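手持夹爪对比试用 安全检查表(含批注)

检查日期:17/06/2020
试用对象:Sketus 手持夹爪(弧形爪);Wadetti 手持夹爪(手枪式握把)
附带检查:腕部相机、Vlček 控制盒、试用台及周边
作业内容:双手配合提起、展开、折叠衣物
判定写法:合格 / 不合格 / 待定。“待定”的意思是我没看到足以让我签字的东西,请不要在汇总时改成合格。

先说一句。两家的资料我都读完了,资料里没有一处写着“不适合”。一个夹爪什么都适合,我就只好从最笨的地方查起。

一、上电之前

1.1 外壳有无裂纹、毛刺、松动
Sketus:合格。
Wadetti:合格。握把与壳体的接缝能用指甲感觉到台阶,位置正好在虎口。短时间拿着没有感觉,拿一个下午就难说了。请供应商不要再回复“属正常公差”,公差我懂,虎口他们不用。

1.2 爪部紧固螺栓
Sketus:待定。螺栓头外露,检查方便,这是优点;同样因为外露,线头和薄料有机会挂上去。现有螺栓没有画防松标记,下次来检查时我无从知道它转没转过。画线之后再判。
Wadetti:合格。

1.3 指垫粘接
Sketus:合格。
Wadetti:不合格。左侧指垫边缘起翘,按回去又弹起来。试用人员说“不影响夹持”。影响不影响是第三节的事,这一条只问粘没粘牢。

1.4 线缆固定
两件均为待定。接头处有应力释放,走线没有固定点,全靠操作者自己记得别绊到。

1.5 急停
控制盒上的急停按下后,夹爪停止并保持当前开度。请注意是“保持”,不会松开。假如夹住的是手指,按急停之后手指仍然在里面。Vlček 的说明书把这一点列为功能特点。我判不合格,要求在控制盒旁贴出手动释放的步骤,字要大。

二、夹持力与夹伤风险

2.1 空载闭合
两件均能平稳闭合,无异响。合格。

2.2 最大夹持力
Sketus 标称 98 牛,Wadetti 标称 105 牛。这两个数我只当作标签上的字。测力计送检未回,现场没有数据。有人建议先按标称值填进去,“反正差不多”,我没有填。待定。
批注:就算标称属实,折衣服要这么大的力做什么?请试用组给出作业所需的上限,再在控制器里锁住。目前上限参数任何人都能改,没有密码,没有记录。

2.3 爪根部间隙
Sketus 的弧形爪在根部留有空间,闭合后小指尖仍有可能伸进去。供应商的说法是“正常操作不会把手放到那里”。事故报告里的手大都不在正常操作的位置上。加护片或改爪型,二选一。不合格。

2.4 误触发
Wadetti 的扳机行程短,换手时容易碰到。我让操作者把夹爪从右手递到左手,反复做,期间出现过误闭合。试用组认为练熟就好了。我认为扳机应该有一段空行程。不合格。

三、衣物作业试用

3.1 单层薄料拾取
试用组汇报“成功率很高”。我要原始记录,拿到的是一张只有结论的表。哪些算成功?夹起来但带起了下面一层,算不算?重新定义,重新做。待定。

3.2 深色厚料提拉
夹住一角提起,布料会自己拧成一股,下端堆在台面上。夹爪本身没有出错,展开动作却因此变得很长,另一只夹爪要在布堆里找边。两把夹爪距离越近,撞爪的可能越大。撞爪后有没有检查流程?目前没有,请补上。待定。

3.3 带吊牌、标签的衣物
要求作业前去掉硬质吊牌,或者把带吊牌的衣物单独列为一类。硬牌卡进爪缝以后,操作者的第一反应是用手去抠,这时控制器多半还在使能状态。写进规程,不要口头交代。

3.4 纽扣、拉链
未试。试用计划里有,当天没有安排。未试就写未试。

3.5 连续作业
计划连续 900 次开合,中途因控制盒重启中断。试用组想把前后两段加起来算。不能加。重启的原因至今没有解释,只说“后来没再出现”。待定,附控制盒日志后再议。

四、相机与画面

4.1 视野
广角镜头,画面边缘弯得厉害,能看到的范围确实大。选型的人喜欢它,说“什么都拍得到”。拍得到和量得准是两件事,边缘区域的位置数据在标定报告出来之前不得用于比较两种夹爪。待定。

4.2 遮挡
夹爪自身占去画面下方一大块,布料的一折恰恰在爪间。想从这个角度判断“夹住几层”,我不看好。建议加一个固定侧机位。Skirnham 的支架据说可以用,请先借一套来试,别急着下单。

4.3 支架松动
轻推有晃动感,拧紧后消失。谁最后拆装过,没有登记。合格,但要建登记本。

五、试用台及周边
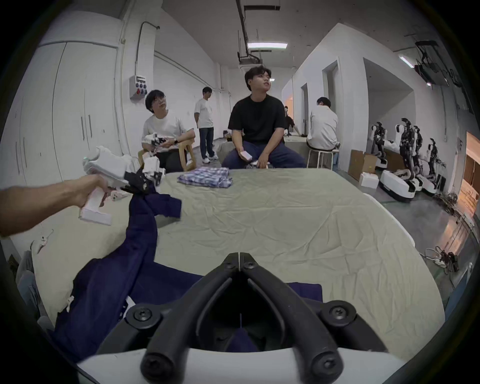 5.1 台面铺布
铺布褶皱多,薄料放上去以后,夹爪可能连布带衣一起夹起。两家夹爪在不同的褶皱上试,结果没法比。要么绷紧固定,要么换成不起皱的台面。不合格。

5.2 台面物品
只留当次要用的衣物和工具。暂时不用的夹爪部件不放在台上,叠好的衬衫也应移走,免得后面分不清哪一件是试过的。整改后复查。

5.3 地面线缆
靠墙一侧地面有黑色线缆缠在一起。不合格。理顺,加线槽,过道一侧不许走线。这条不需要讨论,今天就能做完。

5.4 纸箱与泡沫箱
放在人形机器人前面的箱子一律移开。机器人前方要留空,无论上没上电。“今天不开机”不作为理由接受,上次也是这么说的。

5.5 人员位置
坐着旁观的人离试用台太近。旁观者手里不要拿机器人手或其他部件,需要看的东西看完就放回柜里。操作者正在夹持时,对面的人不要伸手帮忙整理布料。请划出站位线。待定。

5.6 照明
合格。深色衣物在现有灯光下层次仍然难分,这属于相机项目的问题,不在此处扣分。

六、关于“哪个更好”

按规定,这一栏应填写推荐型号。我留空。

理由写在前面各条里了,这里只补充两点。其一,两件夹爪由不同的人拿着试,熟练程度不同。习惯手枪式握把的人自然觉得 Wadetti 顺手,习惯另一种的人说它别扭。这样得到的评分比较的是手,应当交换人员各做一轮。其二,试用衣物没有编号,前一件被拉松了领口,后面接着用,对第二个上场的夹爪不公平,也可能正好相反,对它有利。我不知道,试用组也不知道。

口头意见里赞成 Sketus 的居多,主要说爪尖细、容易挑起布边。我承认现场看着是这样。看着是这样的东西我见过不少,有几件现在还在仓库里。

七、整改要求

必须在下次试用前完成的共 6 项:
Wadetti 指垫重新粘接或更换;
Sketus 爪根部间隙处理;
Wadetti 扳机误触发处理,处理之前换手必须先断使能;
控制盒旁张贴手动释放步骤;
台面铺布固定或更换;
地面线缆清理。

可以边试边补的:螺栓防松标记、夹爪走线固定点、撞爪后检查流程、相机拆装登记、站位线、衣物编号。

夹持力上限参数的权限问题请控制器一方书面答复。电话里说的“下个版本会有”不算答复,上一个版本也是这样等来的。

测力计返回之后补测 2.2,连续作业从零重新计数。12月的选型会如果仍然没有这两项数据,本表第六栏继续留空。

复查人签字:
复查意见: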